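Início | Listas | Arquivo | Entrar

Este site usa cookies. Aceitar

Assunto: Re: Torneio de Arkosholm, abril

Hedvika Tichý escreveu:
> Ainda há lugar para 2 jogadores no grupo das 22 tacadas de handicap?

Cara Hedvika,

Sim, há lugar. Peço somente que os nomes cheguem antes do treino no campo de Gradanberg.

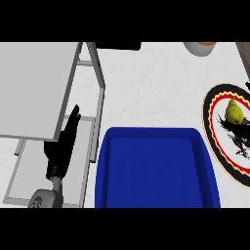 A que horas saem os primeiros grupos? Às oito da manhã, do buraco 3.

O percurso tem mais de três quilómetros a pé, por isso aconselho sapatos já usados.

Com os melhores cumprimentos,
Iwasaki

Mensagens recentes
Taça Rarola: resultados
Aluguer de carrinhos
Regras locais em Gradanberg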